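Ticket 759 -- Wrist-Kamera: Label-Leser liefert leere Ergebnisse, Kistenklasse springt
Projekt: Plunska / Paketsortierung
Komponente: perception, task_planner
Priorität: hoch
Status: gelöst, eine Restaufgabe offen
Eröffnet: 14. Juni 2022

Problem

Nach dem Umzug der Zelle nach Ginau bleibt der Planer beim Schritt "Ziel bestimmen" hängen. Der Label-Leser gibt für viele Pakete einen leeren String zurück, der Planer wartet, bis der Timeout nach 30 Sekunden greift, und verwirft den Auftrag. Am alten Standort lief derselbe Stand der Software ohne diese Abbrüche. Netz, Zeitsynchronisation und Treiber der Kameras sind geprüft, da ist nichts auffällig. Die Bilder kommen vollständig an.

Dazu kommt ein zweiter Fehler, der erst später auffiel: Die Zielkiste wechselt von einem Bild zum nächsten die Klasse, zum Beispiel von "Boxed Parcels" auf "unbekannt" und zurück. Jeder Wechsel löst eine Neuplanung aus.

Erwartet: Kennung und Zielkiste werden einmal bestimmt und bleiben bis zum Ablegen gültig.

Log-Auszug
perception.label: roi ok, rotation=0, text=""
perception.label: retry, rotation=0, text=""
task_planner: waiting for target_id
task_planner: timeout, abort

Analyse, Teil 1: Label-Leser

Die Region wird gefunden, die Texterkennung bekommt sie aber immer mit rotation=0. In der Konfiguration steht die Orientierungsschätzung auf "auto". Das wird seit dem Wechsel auf die Traltano-Bibliothek als Leser nicht mehr ausgewertet, es zählt nur noch ein Zahlenwert oder "sweep". Ein unbekannter Wert fällt still auf 0 zurück, ohne Warnung im Log.

Solange die Etiketten aufrecht vor der Kamera liegen, merkt man davon nichts. Steht die Schrift auf dem Kopf, liest der Leser entweder nichts oder etwas Falsches. Bei der handschriftlichen Kennung C18 kam in einem Durchlauf 817 heraus, mit einer Konfidenz knapp über der Schwelle. Das ist der unangenehmere Fall, weil der Planer dann weiterläuft.
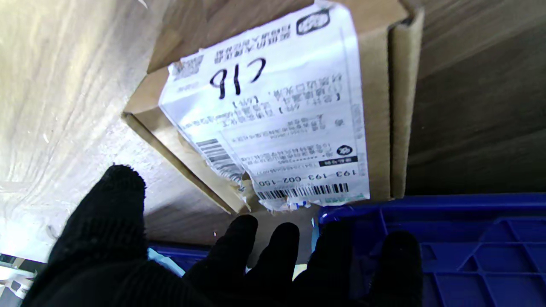

Der Barcode als Rückfallebene hat auch nicht geholfen. Der Decoder kommt mit gedrehten Codes zurecht, wird aber nur aufgerufen, wenn die Texterkennung eine Exception wirft. Ein leerer String ist keine Exception. Die Reihenfolge ist jetzt umgestellt: erst Barcode, dann gedruckte Nummer, dann Handschrift. Auf zerknitterten Etiketten wird nur ein Code akzeptiert, dessen Prüfung durchgeht; ein zweiter, verzerrter Code auf demselben Etikett wird ignoriert.

Versuche
a) rotation=180 fest eingetragen: kopfstehende Etiketten werden gelesen, aufrechte nicht mehr. Verworfen.
b) rotation=sweep: beide Lagen werden gelesen. Laufzeit des Moduls steigt auf rund 20 Prozent des Taktbudgets, das ist tragbar.
c) Lage aus der Handgelenkstellung vorgeben: ungeeignet, das Etikett kann auf dem Karton beliebig sitzen.

Übernommen wird b).

Analyse, Teil 2: Kistenklasse

Die Klasse wird aus dem handgeschriebenen Schild in der Kiste bestimmt. Das Modul rechnet auf jedem Einzelbild neu und hat kein Gedächtnis. Je nach Blickwinkel verdeckt die Kistenwand einen Teil der Schrift, dann bleiben nur Bruchstücke wie "xed Parcels" oder "Dapa" übrig. Das erste lässt sich per Teilstring noch zuordnen, das zweite trifft keinen Eintrag der Liste und wird zu "unbekannt".

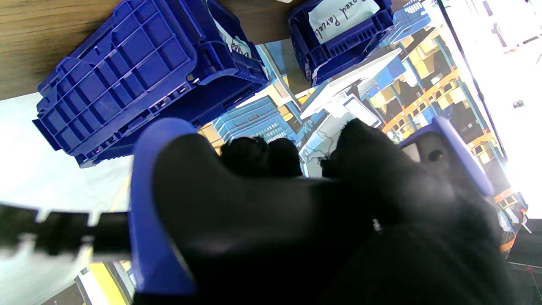 Bildnachweis: Projekt Plunska, Standort Ginau

Der Schwellwert für die Teilstring-Suche wurde zunächst gesenkt. Damit verschwanden die meisten "unbekannt", dafür gab es Verwechslungen zwischen den Klassen. Änderung zurückgenommen.

Außerdem wurden in einigen Bildern Kisten in der Hintergrundplane erkannt. Die aufgedruckten Regale und Behälter sehen für den Detektor echt genug aus, um als Kandidaten durchzugehen. Sie haben kein Schild, landen also ebenfalls bei "unbekannt" und verdrängen gelegentlich die richtige Kiste auf dem Tisch. Das erklärt einen Teil der Sprünge. Ein Filter auf die Tischebene ist eingebaut -- alles, was mit der Unterkante nicht in der Nähe der Platte liegt, fliegt raus.

Für den Rest hält der Planer jetzt pro Kiste eine Historie. Eine einmal sicher gelesene Klasse bleibt bestehen, bis 2 aufeinanderfolgende sichere Lesungen etwas anderes sagen. "Unbekannt" zählt dabei nicht als Lesung. Die Zuordnung läuft über die Position in Tischkoordinaten, damit eine Bewegung des Handgelenks die Kisten nicht vertauscht.
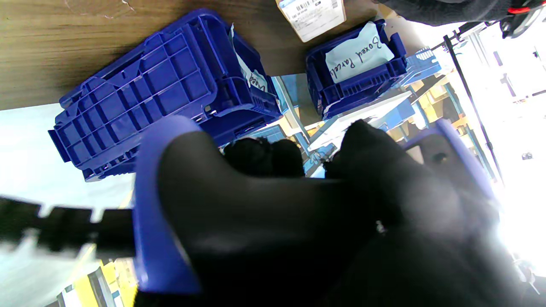
Schild "Boxed Parcels" ganz im Blick, Schild in der größeren Kiste nur teilweise.

Ergebnis

Aufzeichnungen vom alten und neuen Standort offline durch beide Module geschickt: keine leeren Strings mehr bei kopfstehenden Etiketten, keine Neuplanung durch verdeckte Schilder. Danach Lauf an der Zelle, kein Abbruch durch Timeout. Der Timeout selbst bleibt unverändert.

Änderungen
- label_reader: Orientierung auf "sweep", unbekannte Werte führen jetzt zum Abbruch beim Start
- label_reader: Barcode vor Texterkennung
- bin_classifier: Filter auf Tischebene
- task_planner: Historie pro Kiste

Offen

Gekippte Kisten. Der Ablagepunkt wird aus der Oberkante berechnet und setzt voraus, dass die Öffnung nach oben zeigt. Die Klasse stimmt in dem Fall zwar, der Ablagepunkt aber nicht. Bis zur Korrektur sperrt der Planer solche Kisten als Ziel und meldet "bin_pose_invalid". Übergabe an das Planungsteam bei Cárdenas, vorgesehen für August. Die Aufzeichnungen hängen am Folgeticket.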